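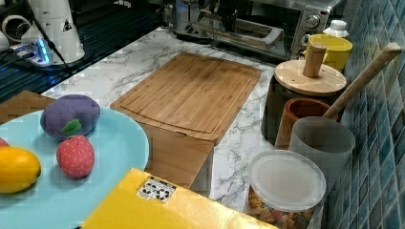

Plundarlow Kids' Cooking Club: Frequently Asked Questions

Who can join?

Any child from six up to the end of middle school. Younger brothers and sisters are welcome in the play corner with a parent, and plenty of them end up at the big table anyway, stirring something! You don't need to live in Plundarlow, and your child doesn't need to have cooked before.

Does my child have to like vegetables?

Nope. We ask everyone to smell, touch and chop whatever we're working with, and tasting is always up to them. Kids who won't go near a raw pepper will often eat one they cut up themselves (with a lot of hummus, but still). We don't do "one more bite" and we'd love it if parents watching from the side could skip it too.

What do they cook?

The club binder has 36 recipes in it right now, and we add more whenever a family brings us a good one. Favorites this year have been flatbread, vegetable dumplings, red lentil stew, corn fritters and a plum cake that came from Nermina Georgiev's grandmother. The plum cake is wonderful. It uses a frankly shocking amount of butter. We print copies for everybody to take home, and the kids are encouraged to write all over them.

Do they use real knives?

Yes, and we think this is one of the best parts of the club. New members start with a nylon serrated knife on soft things like bananas and mushrooms. Once they've got the claw grip down – fingertips tucked under, knuckles forward – they move on to a small steel knife with an adult next to them. Riku Onishi teaches the knife lessons and he is endlessly patient about it. Put a damp dish towel under the cutting board when you practice at home. It stops the board from sliding and makes a huge difference for small hands.

What about the stove?

Kids under nine work at the stove with an adult at their elbow. Older kids can run a burner on their own after they've done the stove lesson, which covers pot handles, steam, oil and where the fire blanket hangs. Nothing gets deep fried at the club.

My child has a food allergy. Can they still come?

Please do come! Tell us when you sign up, and tell us again if anything changes. We never have peanuts or tree nuts in the room. For other allergies we plan the menu around who's cooking, so we need to hear from you at least a week ahead. Bereket Degefa keeps the allergy list and will call you before the first class to go over it. If your child carries an auto-injector, it has to come with them every time, clearly labeled and handed to the lead adult at the door.

What should they bring?

An apron or an old T-shirt, hair tied back if it's long, closed-toe shoes, and a container with a lid for leftovers. Bring a bigger container than you think. We have all the bowls, boards and knives.

How much does it cost?

It's $5 a class, paid at the door, and that covers the ingredients. If that's a stretch this month, send a note to Hipólito Retamal and it's taken care of. You don't have to explain anything to him.

How long is a class, and can I stay?

Two hours, washing up included. Yes, the kids wash up. Parents can stay, go for a walk, or put on an apron and help. Children under eight need a grown-up in the building.

Do you meet in the summer?

We take August off. The rest of the summer runs as usual, with more salads and a lot more popsicles.

What can we do at home between classes?

So much! Let them make one thing a week that the whole family eats, even if it's toast with something interesting on it. Have them read the recipe out loud before anybody gets a pan out. Give them the job of tasting for salt. For toddlers, play food is a great start – sorting it by color, setting out pretend dinners, learning what things are called. Then hand them a real lemon to smell and watch their faces.

Can I send in a family recipe?

Yes please. Handwritten is fine, and "a handful" counts as a measurement. Faizal Khoo tests everything at home first and may call you with questions about your handful.

How do I sign up?

Fill out the form at the front desk or ask any of us after class. There's sometimes a short wait for the younger group, so put your name down early. The older group usually has room, and they're making dumplings again next month.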